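Naciri Outdoor Support
Ticket: Stostow 4 tent, water coming in at floor seam
Opened by: Souad Shehata
Handled by: Reda Filali
Status: Closed, part replaced

Souad Shehata, 7:40 am
Bought the Stostow 4 in September. Second trip out, the foot end had a puddle in the corner by the morning. Fly was pegged out and the vents were open. I don't think it's condensation, the roof was dry when I checked.

Reda Filali, 9:15 am
Thanks for the details. Please pitch the inner on its own and run a hose along the outside of the floor seam for 5 minutes, starting at the door and working back. Tell me where the first drops show. Also let me know if you use a groundsheet, and if it sticks out past the fly.

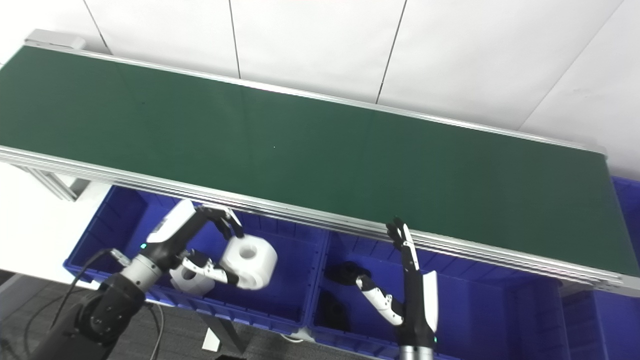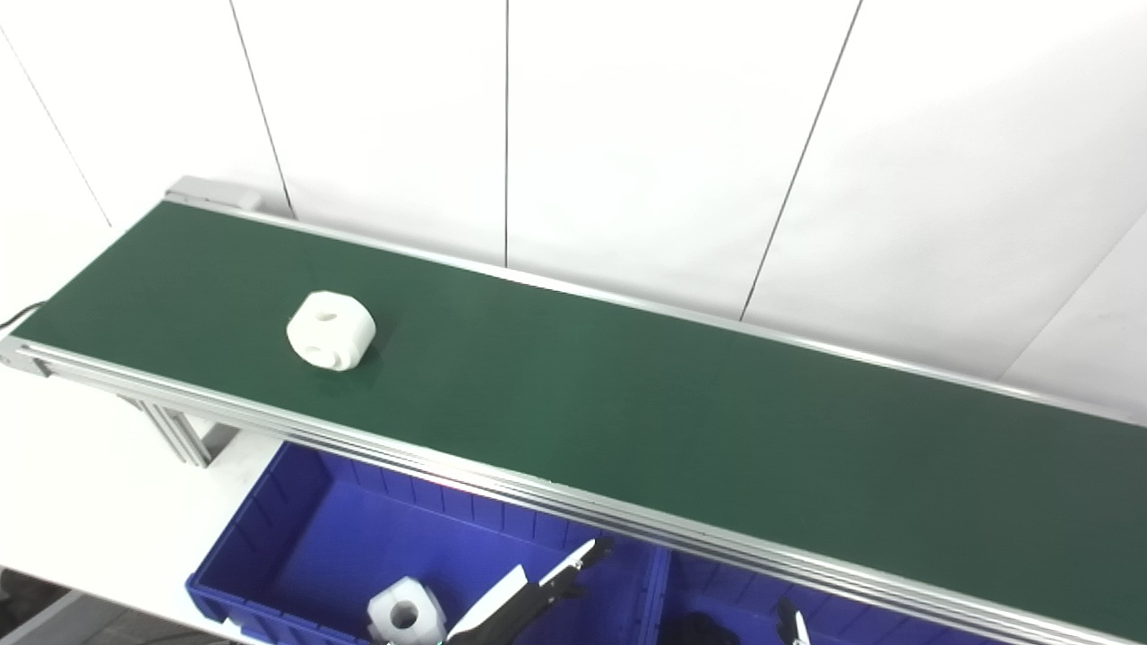 Souad Shehata, 6:20 pm
Did the hose test. Water came through at the rear left corner, where the tape has lifted. The lifted bit is 70 mm long. Groundsheet is the Curen one and it's tucked under, nothing sticking out.

Reda Filali, 6:50 pm
Lifted tape is covered by the warranty. You can reseal it with the tube in the repair pouch, or we can send a new inner. Sealer needs a full night to cure before you pack the tent.

Souad Shehata, 7:05 pm
New inner please. The tube had gone hard.

Latifa Tahiri, warehouse, 10:30 am
Inner sent, bin 56. Added a fresh tube of sealer.

Souad Shehata, 4:10 pm
Arrived. Same hose test, no drips inside. You can close this.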